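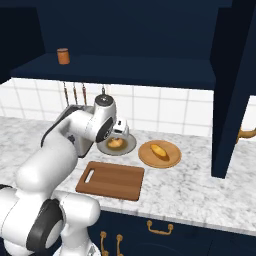

Vol. 6, p. 372

Home | Issues | Opinion | Archive | Contact

Stop Listing Countertops by Slab Thickness

Sixten Ekström

Kitchen suppliers sell stone by thickness, color and finish. Buyers then compare quotes on those terms and assume the rest is equal. I think the quote should start with the overhang and the cabinet spacing beneath it.

A pale veined marble top looks the same in a showroom whether it spans one base cabinet or three. Its service life depends on support. In January I reviewed the Pisberg and Parkolar price sheets. Both give thickness to the millimeter. Neither states a maximum unsupported span, and Parkolar puts its bracket requirements in a separate installer manual that the customer must request.

The cost argument against disclosure is weak. A Björklund quote I was shown came to $1,428 for the slab, with brackets and a stiffening rail left out. The missing parts added $700 after the cabinets were already fixed. Had the span been printed on page one, the buyer could have moved a single cabinet and skipped the rail.

Sealing has the same problem. Idura prints a resealing interval for its marble, but only on the care card packed with the finished top. Maintenance is part of the price and belongs on the quote.

Trade groups could settle this with a standard form. Until they do, ask for the span in writing before signing.

Last updated: Feb 8, 2023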